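Marura Food Hall, Yazzie level: table and floor check
February, midday round

Floor between rows: OK. Gray floor, no spills found on the walk-through.
Chairs: 2 wobble, tagged for repair.
Aisles: OK. Remind guests to keep bags on seats.
Hand wash station: soap at 50 percent, refill before the evening round.

Tables: needs attention. Trays left out, see comment.
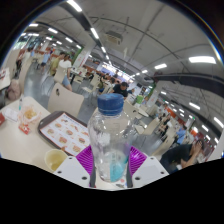 Tray with paper liner, small paper cup, bagged fried food, bottles.

Comment: Bottles with liquid still in them go in the drain bin first, caps off. Trays go back to the Prudari rack. Liners and napkins in general waste.

Extinguisher tag 541: in date.
Recheck tables at 8 pm.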